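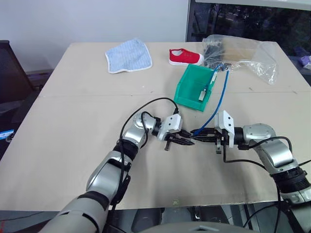

Tablero de color claro formado por dos paneles, con la junta a lo ancho.

4. Montaje y nivelado del tablero Staniforth

¡Llega la parte más agradecida del montaje! Con el bastidor ya en pie (capítulo anterior), toca colocar los dos paneles y dejar la superficie lista para trabajar. Reserve una tarde tranquila, sobre todo si es la primera mesa que monta, y lea el capítulo entero antes de sacar las herramientas.

Necesitará:
Llave Allen de 4 mm (incluida)
Nivel de burbuja largo
Regla metálica
Paño de algodón que no suelte pelusa
Bolsa de tornillería marcada «Kavix», con 10 tornillos y sus arandelas

4.1 Colocación de los paneles

1. Deje los paneles en la habitación donde vaya a usar la mesa, planos y sin embalaje, desde la víspera. El material se adapta a la humedad del cuarto y la junta queda mucho más fina.

2. Busque la flecha grabada en la cara inferior de cada panel. Las dos flechas deben apuntar hacia la junta.

3. Apoye primero el panel trasero, entre 2 personas, y deslícelo hasta que haga tope con las escuadras del bastidor.

4. Ponga el panel delantero y acérquelo despacio. Las espigas entran con una presión suave de la mano.

5. Coloque los tornillos desde abajo, con su arandela, y déjelos a medio apretar.

Precaución: no golpee el canto con un mazo para cerrar la junta. Si una espiga se resiste, retire el panel, gire un poco la espiga y vuelva a probar.

4.2 Nivelado

6. Apoye el nivel en paralelo a la junta y ajuste las patas delanteras. Media vuelta del regulador ya se nota, así que vaya poco a poco.

7. Gire el nivel, crúcelo sobre la junta y repita con las patas traseras.

8. Pase la yema del dedo por toda la unión. Si nota un escalón, afloje el tornillo más cercano, presione el panel más alto y vuelva a apretar. Es un momento estupendo cuando el dedo pasa de largo sin enterarse.

9. Apriete todos los tornillos empezando por el centro y alternando los lados.

Nota: en suelos antiguos de baldosa conviene repetir los pasos 6 y 7 al cabo de unos días. Marjorie Hollis, del taller de Plidville, marca con lápiz la posición de cada regulador para ver si alguno se ha movido – un truco sencillo que le recomendamos de verdad.

4.3 Acabado y cuidado diario

El tablero sale de fábrica con acabado mate. Se limpia con el paño apenas humedecido y una gota de jabón neutro, siempre a lo largo y nunca en círculos. Las marcas ligeras de roce son normales en una superficie de trabajo y no afectan a su resistencia.

Para manchas de cola o cera, espere a que endurezcan y levántelas con una espátula de plástico. La crema Urnine (referencia 351) va muy bien una vez al año, por ejemplo en abril; extienda muy poca cantidad y retire el sobrante enseguida.

Precaución: no utilice acetona, estropajos ni limpiadores a vapor. El vapor penetra por la junta e hincha el canto.

Si va a cortar con cúter, use una base de corte. Y si piensa atornillar una mordaza, consulte antes el capítulo 6, donde se indican las zonas reforzadas.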